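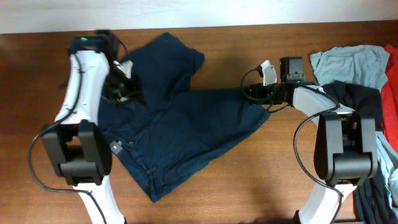 Kedetti had been drifting on the right side again, so most of last month went into the folding cell instead of the write-up I owe Bastian Heitmann. Notes follow, mainly for my own use in September when I will have forgotten all of it.

Kedetti is the two-arm cell. It sorts and folds clothes on a wooden table, badly on some days and tolerably on others. The symptom this time was that the right gripper closed 7 mm short of where the planner thought it was. Navy cotton hides this well. You get a grip on the top layer, the arms lift, and the fold comes out skewed. With a towel you would see it on the first try.

## Finding the offset

I suspected the wrist camera mount first, as everyone does. The mount screws were tight. I reran the hand-eye calibration with 35 poses and the residual was fine, which ruled out the camera and left me annoyed.

Borghild Dahlgren suggested leaving the software alone and pushing on the joints by hand with the brakes on. The second joint on the right arm had play in it. One flange bolt had backed out far enough to turn with fingers. I cleaned all of them, put on medium threadlocker, torqued in a cross pattern and left it overnight. Then I zeroed the joint against the Misard block and calibrated again from scratch. Do it in that order. If you calibrate first, the zeroing throws it away.

## Close-range checks

The calibration board is flat and has high contrast, and clothes have neither property. After any mechanical work I now also check the wrist view on dark fabric, with exposure locked. Auto exposure hunts when a bright patch shows up between folds, and the seam detector then loses the stitching.
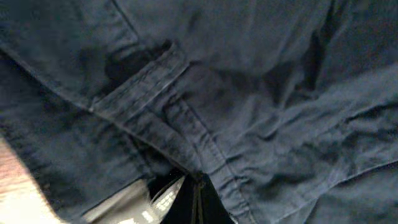
*Wrist view, navy cloth. The topstitching on the raised band is barely lighter than the fabric.*

If the detector finds both edges of a band like that, I leave the gain alone. If it finds one, I raise gain a step and try again. More than two steps and the wrinkles start to register as seams, so at that point I move the lamp.

The lamp deserves its own paragraph. It hangs to one side and washes out part of the table in the wrist view, and for a while I treated that as a fault. I tried a diffuser. The glare improved and the seam detection got worse, because the side light is what makes the stitches stand out. The diffuser is back in the drawer. I masked the blown-out area in the segmentation step instead – ugly, but it has held.

## Fingers and pads

The crosshatched grip pads pick up lint. Once the pattern fills in, cotton slides out on the lift and the log shows a clean grasp followed by nothing. I brush them dry with a nylon brush every 1,000 cycles and skip the solvent, which softened the adhesive on an earlier set.

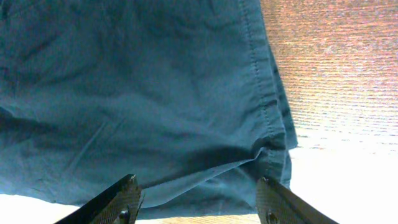 While the pads are getting brushed I put a driver on the small screws in the fingers. They should not move. If one does, take it out, clean the thread and refit it; an extra quarter turn only postpones the job.

Finger opening is next. I command full open, measure tip to tip with calipers, and write the number in the Grurkton log along with the cycle count. A slow change over several entries means wear in the slide. A jump means the fingers hit the table.

Last is the cable run. The loops at the joints need enough slack for full wrist rotation, and no more, or they snag on the clothes pile. I jog each wrist to both limits at low speed and watch the loop the whole way.

## Where it stands

After the bolt and the new zero, Kedetti ran 282 folds before I stopped it to fix something unrelated in Duan, the scheduler. The right-side offset has not come back. The left arm got the same bolt check and nothing moved, but I put threadlocker on it anyway.

Still open: the mask is hard-coded to the current lamp position, and there is a slight tick in the left wrist near the end of travel. It does not show in the position error. I have ordered a bearing.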